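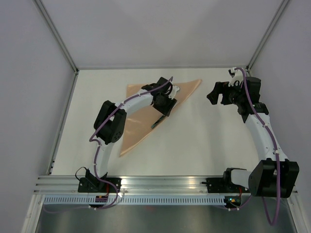 Folding Cloth Napkins, Tea Towels and Other Awkward Squares

If you have a drawer that won't quite close, there's a good chance it's full of cloth. Ours was for years. Napkins, tea towels, the big square I tie around bread when I carry it next door, a few bandanas that wandered in from the coat closet and decided to stay. I used to fold everything in whatever way my hands felt like that day, and then spend dinner time digging for four that matched. A little bit of method has made that drawer one of the nicest places in the kitchen, and I'm so pleased with it that I open it sometimes just to look!

Start with a flat place

A clear stretch of table is best, waist height if you have it. I have folded on the bed, on the ironing board and on top of the dryer, and the bed is the worst of them, soft and lumpy as it is, so that every crease lands a little off. Wipe the table first and let it dry. Light-colored cloth picks up coffee rings you didn't know you had.

Shake each piece out once, hard, by two neighboring corners, and then lay it down and smooth it from the middle toward the edges with the flat of your hand. Pulling on the corners is tempting, but it stretches the cloth on the slant and then the square isn't a square anymore. If yours has already gone a bit crooked in the wash, dampen it and tug it gently along the straight grain, side to side and then top to bottom.

The triangle

This is the fold I use most, for napkins and for bread cloths both. Lay the square with one corner toward you, take that corner up to the opposite one, and line up the two points before you let go. Now put a finger on the middle of the cloth to hold it still while your other hand smooths along the fold. It feels fussy the first time and after that you'll never skip it. Slippery fabrics especially want that one finger in the middle, or the top layer slides off on its own adventure while you're busy with the bottom one.

If the points don't quite meet, let them be off by a hair and keep the long folded edge straight. The long edge is what people see.

From the triangle you can go on to nearly anything. Bring the two outer points up to the top and you have a smaller square standing on its corner, very pretty on a plate. Roll it from the long side and you have a band to tie around silverware for a picnic. Or leave it a triangle, drape it in a basket, and put the rolls on top.

Boards and cloths

I do a lot of my folding next to a cutting board, and it has taught me to look at the board as well. Wooden corners and edges get rough with time, and a rough spot will catch a loose weave and pull a thread clean across it before you notice. Run your thumb lightly along the edges every now and then. If something scratches, rub it down with fine sandpaper, always in the direction of the grain, wipe off the dust with a barely damp rag, and when it's dry, rub in a little food-safe mineral oil and leave it standing on its side overnight.
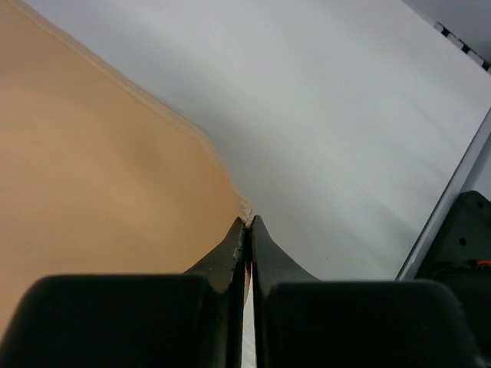 Pressing, or getting away with not pressing

Cotton napkins come out very nicely if you fold them while they're still the least bit damp and stack something flat and heavy on top. I use my old Lotholm baking sheet with two cookbooks on it. By evening they look ironed, or ironed enough for a Tuesday.

Satiny or shiny cloth is another story. It shows every wrinkle, and it can scorch or go shinier still in patches, so turn it wrong side up, set the iron low, and keep a clean tea towel in between. Check the label before you do any of this. Let it cool flat before you fold, too, or you'll press new wrinkles into it with your own two hands.

Putting it all away

Stand the folded pieces on edge in the drawer, like file folders, with the folded side up. I keep mine in Sullby bins, but a shoebox cut down to the height of the drawer does the same job and costs nothing. Leave a little room at the end of each row so you can get your fingers in.
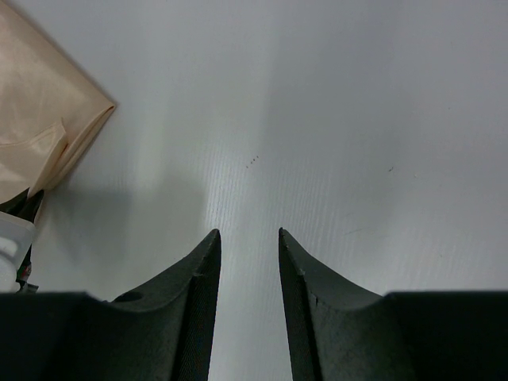 I sort by use instead of by color: everyday in front, company behind, and the bread cloths off to one side where I can grab them with floury hands. Tablecloths don't go in the drawer at all. They hang over a padded hanger in the closet, and in December, when everything comes out at once, I'm very glad of it.

Once a season I take the whole lot out, and anything stained past saving goes under the sink for rags. A good old cotton napkin makes a wonderful window cloth. Cut off the hem first if it's a thick one, it leaves streaks on the glass.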